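How to Run a Hand-Held Gripper Demo at an Open Day

Filed under: Events, Workshop guides

Our lab in Comemville opens its doors every May. For the last few years the busiest table has been the one where visitors pick things up with a hand-held gripper and then see what the tool recorded. This page explains how we set that table up, how we run a turn, and how we check the tools between groups. It should work for a school visit or a trade demo too.

What you need

Two hand-held grippers with a camera on the tool. One is in use, the other is ready to swap in.
A table at standing height with a plain, pale top.
A laptop and a second screen turned toward the visitors.
A box of things to pick up.
Spare finger pads, double-sided tape, a small screwdriver and a lint-free cloth.
Floor tape.
A printed card with the steps of a turn in large type.

We keep everything in a Breklow case with foam cutouts, so a missing part shows up when we pack. Any hard case will do.

Choosing the objects

Pick seven objects and stick with them all day. Ours are a sponge, a plastic cup, a wooden block, a tennis ball, a bunch of keys, a folded washcloth and an empty egg carton. The cup and the sponge are easy. The keys are hard, and most adults want to try them again.

Leave out glass, anything with liquid in it, and anything lighter than a playing card. Thin paper can be picked up by a patient person, but it holds up the line.

Setting up the table

1. Put the table at least an arm's length from the wall. People step back when they finish a turn and they don't look behind them.

2. Wipe the table top. Crumbs and grit get onto the pads.

3. Mark a square on the floor where the visitor stands, and a line farther back where the others wait.

4. Run the cable from the gripper over the operator's side, never across the front. Tape it down every couple of feet.

5. Start the recording program and check the picture on both screens. We use Cutora, an in-house program that shows the camera view on the left and the finger opening on the right. If the two are out of step, close it and start again before the first group comes in.

6. Set the overhead lights and leave them alone. Changes in light during the day make the recordings harder to compare.

7. Do one full turn yourself with each object.

Running a turn

Each visitor gets 80 seconds. That covers three objects for most people and leaves time to hand the tool over. With longer turns the line reached the stairs.

Start by showing the squeeze. Hold the tool over the bare table, open the fingers all the way, close them, and open them again. Then hand it over and let the visitor do the same before any object comes out. Children need to use two hands, one on the trigger and one under the body of the tool.

Put one object in the middle of the table and ask the visitor to move it to the tray. Don't give advice on the first try. If they miss twice, tell them to come down from straight above and to look at the gap between the fingers. That fixes most misses.

After the last object, take the tool back and play the recording on the second screen. Point out the moment when the fingers close. This is the best time to explain what a robot arm would need to copy: where the tool was, how it was turned, and how far open the fingers were. Keep it to a minute. The longer explanation can go on a poster for those who want it.

If a visitor asks whether the robot can already do it, show a prepared clip of the arm. We don't run the arm live on open days. It needs its own fenced area and a trained operator, and the room is too small for both.

Checking the fingers between groups

Fingers take most of the wear. Check them every time one group leaves, even if the last turn looked fine.

1. Open the fingers fully and hold the tool over the clean table top, close to it but not resting on it. Against a pale surface, damaged edges are easy to see in the camera view.

2. Look along the inner side of each finger. Scuffs on the finger body don't matter. Look for pad edges that have frayed, strips that have started to curl, and bits hanging from the lower end.

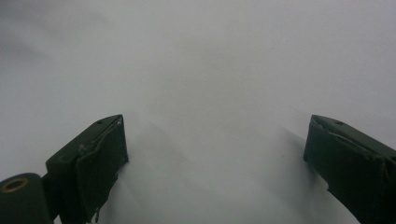 Gripper open over a pale surface. The pads on both fingers are worn and ragged at the edges.

3. Press along the rim of each pad with a thumb. If the pad moves, it needs to come off. If it stays put and only the edge is rough, trim the rough part with small scissors.

4. Check that both fingers are tight where they join the tool. They should not rock when you push them sideways.

5. Wipe the pads and the camera lens with the dry cloth.

Changing a pad

Always change both pads together. A new pad across from an old one grips unevenly, and soft objects twist as they are lifted.

Peel the old pad from the top down. Clean off the leftover glue with alcohol and let the finger dry. Cut the tape slightly smaller than the pad so no glue sticks out, press the new pad on, and hold it for a slow count of ten. Leave the tool alone for a quarter of an hour. Use the second gripper in the meantime.

We switched to the thicker Zürcher sheet last year and cut it to size ourselves. One set now lasts us more than 200 pickups with this mix of objects. The keys do most of the damage, so if you are short of pads, take the keys out.

At the end of the day

Stop the recording program before you unplug anything. Copy the files to two drives and write the number of recordings on the card in the case. We finished last time with 522, including the test turns in the morning. Delete the test turns later, at a desk.

Pack the grippers with the fingers open. Closed fingers press the pads together and they can stick overnight. Pull up the floor tape the same evening – after a night on our floor it leaves a mark that takes solvent to remove.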